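# Bench tips from our robot club, mostly learned the slow way

I help out with the after-school robotics club at Virnham, and these are the notes I keep meaning to hand to new parents and anybody else setting up a sorting table. Half of it works for a regular garage bench too.
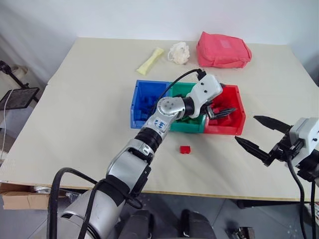 ## Bins first, code later

Our fall project is block sorting. Blue blocks go in the blue bin, green in green, red in red, and it sounds so easy until you try it! Open-topped bins with a sloped front lip are the ones to get. The kids can see inside without tipping anything, and the arm has a lower edge to clear on one side.

Set the bins side by side before anyone opens a laptop, then trace around each one with painter's tape. We skipped the tape our first September and spent a whole afternoon blaming the program for a bin that had been bumped over by the width of a finger. Replace the tape when the corners curl up.

## Cables

Oh, the cables. Leave slack at every joint, more than looks tidy. Then move the arm by hand (power off!) to the farthest spot it needs to reach and see if anything pulls. If it does, undo the ties and start over. Hook-and-loop strips beat zip ties for this, and they're great behind a TV as well. I bought one big roll and cut it into pieces as long as my hand.

Don't tie a cable right on a joint. Go a little to either side.

## Label things by hand

We own a label maker. I couldn't tell you where it is. A white sticker and a blue marker do the job, and a kid who wrote the label remembers what it says. Let the ink dry before you stick it on anything metal or you'll smear it with your thumb, as I do every time.

Bins of spare parts get a label on the front and another on the lid. Lids wander.

## Picking blocks a gripper can manage

Toy-brick blocks with a stud on top are cheap and you can find bags of them at any yard sale. The stud can be a pain, though – if the fingers close on it instead of the sides, the block twists. Yesenia Zepeda, one of our eighth graders, had the team come in lower and open the fingers wider before the approach, and that fixed most of our drops. She's also the one who named the practice routine Sirnar, and no, I don't know what it means.

Wash secondhand blocks in a mesh laundry bag with dish soap and lay them on a towel overnight. Greasy blocks slide.

## A plain, light table

Shiny tops throw glare and busy patterns confuse the color detection. Ours is a pale cream and it's been good to us. If yours is dark or scratched up, a cheap flat sheet pulled tight and clipped underneath will get you through a season. Wipe the top down with a barely damp cloth, never a spray, and keep drinks on the other side of the room.

Some odds and ends along the back by the wall don't bother us, as long as they stay out of the arm's reach. We do throw a few soft, odd-shaped things into the practice sessions once the blocks get boring. Soft stuff is much harder to let go of cleanly than you'd think.

## Keep a run log

A spiral notebook is fine. One line per run: what changed, what happened. Our team, Jellholm (their pick), had 1,427 runs written down by the end of last season, and when the arm started missing to the left we could flip back and find the day somebody loosened a wrist screw.

Which reminds me – check the little screws every 8 sessions or so. Snug, then stop. And keep a magnet dish on the bench for the ones that come out, because they roll under everything.

## Cleanup

Start fifteen minutes before pickup, not five. Power off, arm parked, blocks back by color. I sweep last and then go through the dustpan for blocks. Cardboard boxes are worth saving for hauling it all to meets, but tape the bottoms twice.

Next time I'll write up how we store batteries, which is a whole other mess.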